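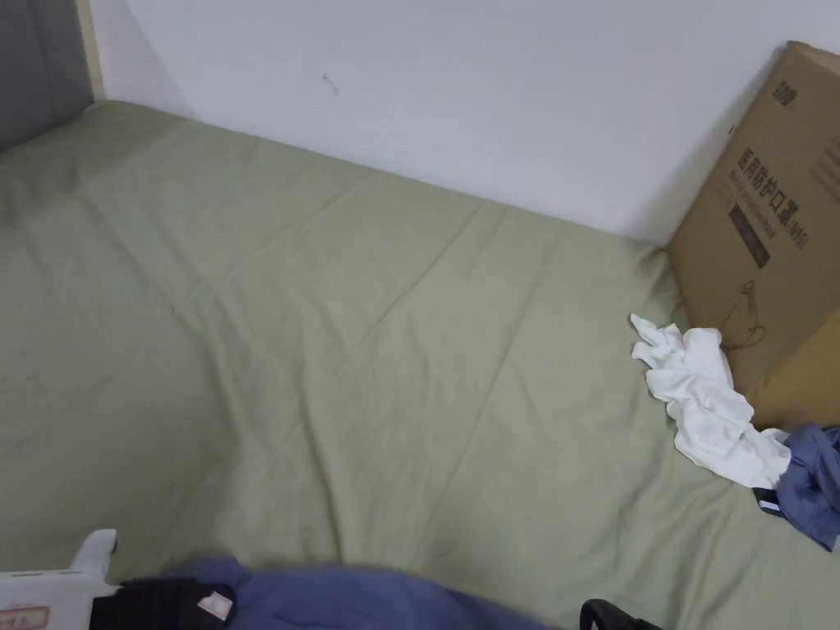 第一步:先把床上的东西挪开

铺床笠这件事,我以前是最讨厌的。每次套好三个角,第四个角一拉,对面那个就"啪"地弹起来,我就在床上爬来爬去,像在追一只猫。后来跟朋友 Cecilia 学了几招,现在一个人也能铺得像模像样,今天就把我的做法从头到尾写一遍。

我家这张床一侧贴着白墙,床头是灰色软包的,床笠是灰绿色。靠墙的床最难弄,下面的步骤主要就是针对这种摆法写的。床四面都不靠墙的朋友,恭喜你,可以跳过第三步!

开工之前,纸箱、衣服、毛巾,凡是堆在床上的都请下去。我有个坏习惯,床上一有空地就想放东西,那种印着"医用防护口罩(N95)"的大纸箱也能往上搁,靠着墙还挺稳。可是箱子底压着布,你怎么拉都拉不平,越拉越歪。纸箱底下还容易带灰,浅一点的床单蹭一下就是一道印子,搬走以后记得拍一拍。

第二步:找对方向

床笠有长边和短边,摊开来看其实差不多,我至少有一半的时候会弄反。办法很土:拿一小截彩色线,在床尾左边那个角的里侧缝两针。以后每次从柜子里拿出来,先找线头,找到了就知道往哪儿放。懒得缝的话,看洗标也行,我这套的洗标在床尾,你家的先确认一次,记住就好。

第三步:从最难够的角开始

靠墙、靠床头的那个角一定要第一个套。把床垫往外拉一个手掌宽,手伸进缝里,将松紧带整个翻到床垫底下去,要翻得深一点,只挂个边是不行的。接着套床尾靠墙的那个角,同样塞深。这两个角弄好了再把床垫推回去,墙会帮你顶着,它们就不容易跑了。

推的时候用膝盖,别用腰!我去年 8 月逞强用腰推了一回,贴了好几天膏药。

第四步:套外侧的两个角

先套床头外侧的,再套床尾外侧的。最后一个角肯定是紧的,别硬拽,先把床垫的角稍微抬起来,让它弯一点,床笠往下一兜就进去了。如果抬起来还是套不上,多半是方向反了,回第二步看看线头在哪儿(我说的就是我自己)。

第五步:把褶子赶走

四个角都好了,床面中间通常还会有几道斜斜的折痕,尤其是叠着放了很久的床笠。我的顺序是这样的:

站在床尾,两只手掌平放,从中间往两边推。
推到边上,把多出来的布顺手掖到床垫下面。
靠墙那一边用一把长柄的木勺或者尺子往下塞,手就不用挤进去了。
还有折痕的话,拿喷壶在上面喷一层薄薄的水雾,用手抹平,开窗晾干再铺被子。

说实话,浅浅的几道褶子我一般就不管了,睡一晚上什么褶子都是新的。Kwadwo 不一样,他会把熨斗拿到床上去熨,我很佩服,但是我不学。

几个常被问到的小地方

床笠老是跑怎么办?可以买床单固定夹,我用的是 Petek 的,4 个一包,夹在四个角的底下。夹子要斜着夹,拉力才会往中间走。

买多大的?一定要量床垫的厚度。只看长和宽,碰上厚床垫就兜不住。床垫上还铺了一层保护垫的话,把保护垫也算进去。

多久洗一次?我夏天一星期,冬天两星期。第一次洗深一点的颜色要单独洗,我那套灰绿色的头一回下水掉了一点颜色,后面就没有了。晾的时候把四个兜翻出来,不然角里总是潮的,收进柜子会有味道。

叠的时候怎么叠?两个角套进另外两个角里,变成一个长条,再折三折。叠得不好看也没关系,卷起来塞进枕套里,一套就都在一起了,下次换的时候拎出来就走。被套的套法我打算另外写一篇,那个比床笠还要折腾人。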